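Araceli Robles
Thread

Window-cleaning robot story, since three of you asked what I meant on Friday by "the glass incident." Long one. Skip it if you sell these things.

Background: Demley is our trial of a two-finger arm doing chores in a furnished apartment, high up, big windows. Fusico wrote the software that decides where the arm may go. Hoekstra runs the trial. I do fault reports, so I only get called when somebody is unhappy.

The chore was dull. Go to the window, close the fingers on a cloth hanging from a hook, wipe a strip of glass, back off. In daylight it did this all through January and everyone got very pleased with themselves.

Then Willy Lambrechts ran it after dark with the ceiling light on. The arm came up to the pane and kept coming. Knuckle of the left finger met glass at walking-pace-of-a-toddler speed. No crack. Loud enough that Willy hit the stop from across the room.

First explanation from Fusico, same night: "lighting outside the recommended envelope." I asked for the recommended envelope. Still waiting on that document, by the way.

Second explanation: the cloth was hung wrong. The cloth was hung the way it had been hung every other time. I have Willy's checklist and he fills those in like a man expecting an audit.

So I went and stood there myself, at night, and looked at what the wrist camera gets.

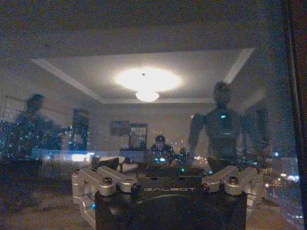

Last changed: 5 May 2026

Look at that as if you were software that has been told "window = flat thing, stay back." You get a ceiling, a ceiling light, people and a tall humanoid shape with a cyan glow on the chest, all of them hanging in the glass. Street lights mixed in behind. The pane is the one thing in there with almost nothing to see on it.

The log backs this up. Distance to nearest surface, just before contact: 80 cm. Real distance: 2 cm. The thing believed it had most of an arm's length of clear air in front of it.

And it was confident! That's the part that bothers me. Fusico's confidence score never dipped. A score that stays high while the knuckle is touching the window is decoration.

Ward Timmermans pointed out that the wrist force limit should have caught it anyway. Correct. It should have. The limit was set for lifting pans and never lowered for the window job, so a slow push into glass didn't count as a push.

Which makes 2 faults. The camera was fooled, and the backup was asleep. Fusico's write-up has one of them in it. Guess which.

Their fix, shipped last week, is called Cundov. It is meant to spot reflections and ignore them. I've read the notes. There is a chart. The chart has no night runs on it.

We did our own. Wouter Desmet sat through 27 approaches after dark, with the arm slowed right down and a foam strip stuck to the pane. Most stopped where they should. A few were still creeping forward when they reached the foam. He kept the light on the whole time – with it off, I expect we'd get nicer numbers and learn nothing.

Esko Lindqvist asked in replies why we don't just close the curtains. Fine for a demo. People who live in apartments have windows, and some of them turn a lamp on in the evening.

What I've asked for, in writing:
– a separate force limit for anything near glass
– a short-range sensor that doesn't care about reflections
– the word "solved" taken out of the release notes

Got a yes on the first. A "we'll look into it" on the second. Silence on the third.

Until then Demley does windows in daylight only, with a person holding the stop button. If a brochure tells you it works around the clock, ask which clock.

Edit for the person asking: no, the window didn't need replacing. There's a small scuff on the finger joint. Hoekstra wanted it polished out and I said leave it until the report is signed.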